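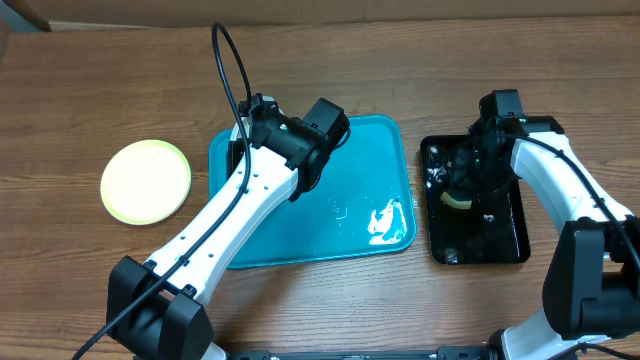
Mon 24 February

Back on the plates and trays today, and a nicer session than I expected after last week, when I couldn't find a clean tea towel anywhere in the building. The table is the same wooden one we've had all along, the one with the streaky grain that I'm still rather fond of. Teal tray in the middle, black tray to the right of it, yellow plate and the two pale ones to go round them. I've kept to that layout in every Clurkum entry so far, so please put things back that way if you borrow the table (the black tray always ends up on the windowsill and I always forget to look there).

Kept the sauce from the Nodlow jar, the brown one, as it's the nearest thing we have to a proper dinner left on a plate. A thin smear is plenty. I was far too generous with it in August and spent the rest of that afternoon scraping.
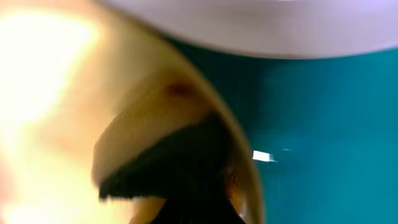

Notebook kept by the bench lead, Jadoon kitchen workshop

I want to write down the bit about the light before it goes out of my head. The teal tray is glossy and shines back at you in patches, and with a few drops of water on it I find it very hard to tell a wet place from a bright one, or either of those from a bit of white residue. I've taken to bending right down and looking across the surface from the side, which makes my back complain but does settle the matter. Perhaps a blind would be kinder to all of us. I'll ask again.

Plates next. The yellow one has a good thick rim and is easy to tip up off the tray, and I do think it's the pleasantest of the lot to handle. 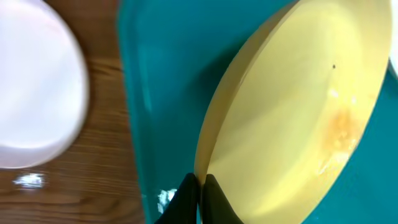 The white ones I'm less sure of. I keep meaning to weigh all of them on the Ustis scales and never have, partly because the scales live downstairs and partly because I get talking to people on the way. We have 32 plates on the shelf list and I'd like a weight pencilled in beside each, even if it takes me till Easter.

Order of work, as I'd like us to do it from now on: clean plates off to the left on bare wood, smeared ones on the teal tray, and the black tray left clear until somebody has decided what goes on it. If a plate hangs over the edge of the tray, leave it be and make a note.
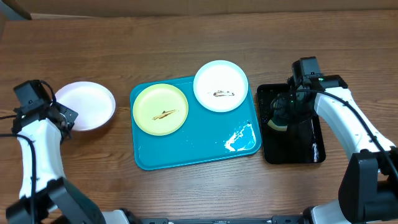 To do before next time

New sponges, the soft sort. Wipe the table along the grain and let it dry properly before the trays go down. Find the lid for the sauce. Move the spare trays to the lower shelf, where I can reach them without the steps.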